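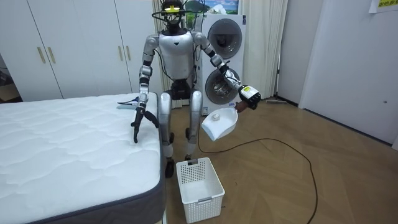
A humanoid with a dustpan in one hand, beside a quilted mattress.

Let the Teacher Be Slow

By Aisling Duggan

In August I started to work as an operator for Marneo, and for the first two weeks I was sure that I was bad at it. My job was to show a robot how to tidy a bedroom. I wore the controllers, I moved my arms, and the robot moved its arms a little after me. When I wanted to pick up a brush I had to try again and again. Fergal Fitzgerald, who trained me, looked at my recordings and told me to go faster. Everybody in this business is told to go faster.

I want to argue against this advice. I am not an engineer and I came to this work from cleaning hotel rooms in Hasunport, so please take my opinion as the opinion of a person who has emptied many dustpans.

A demonstration is a kind of speech. When I teach my niece to fold a sheet, I do it slower than I would do it alone, and I stop at the corner, where it is difficult. She learns from the stopping. If I fold the sheet at my hotel speed, she sees only a sheet that is flat and then a sheet that is folded. I believe that it is similar with the machine, even if it does not learn in the same way as a child. The small corrections of the hand are part of the lesson, and they are the first thing we lose when someone stands near us with a clock.

Take a very humble task: some trash must go from a dustpan into a basket. A person does it with one turn of the wrist and does not think. By remote control this one turn becomes several decisions. How close should the edge of the pan come to the basket? How much should it lean before the thing inside begins to slide? I could not answer these questions when I began, although I had done the movement all my life. My hand knew it and I did not.

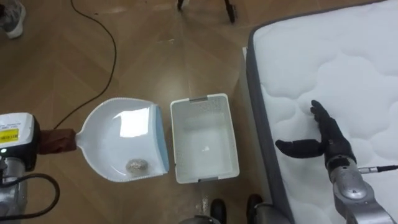
The pan held next to the basket, with a ball of foil still in it.

The common answer to my complaint is quantity. Our group had a goal of 400 recordings for the bedroom tasks, and when I finished my part we had 227 that were accepted. On paper this looks like a failure. Fergal said, with some reason, that a slow recording costs more, and that a model trained on slow people becomes a slow robot. I take the second point seriously. Nobody will want to wait the whole morning for a clean floor.

But speed can be added later, as I understand it, and care is much harder to add. In the other project where I helped for a short time, Lonusow, the operators were paid for each finished recording. They were skilled people and they became very quick. They also learned to drop things from high above the basket, to push when they should lift, and to choose always the easiest position for the object. All of this was in the recordings, and the robot copied it faithfully. Then somebody had to look through the work and throw much of it away — I know, for I was one of those who looked.

There is also the matter of the body. After over an hour in the controllers my shoulders are tired and my movements become lazy. A tired teacher teaches tiredness. I would prefer short sessions, a real pause, and the right to say "this one was not good" without losing money for it.

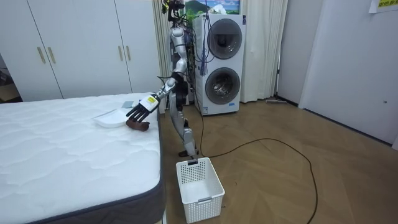

Should an operator delete a recording in which she made a mistake and then corrected it?
I would keep it, with a note that says where the mistake is, so that the people who train the model can decide how to use the correction.

Fergal and I still do not agree about the clock. He has now let me keep my slow recordings in a separate folder, and I go on filling it.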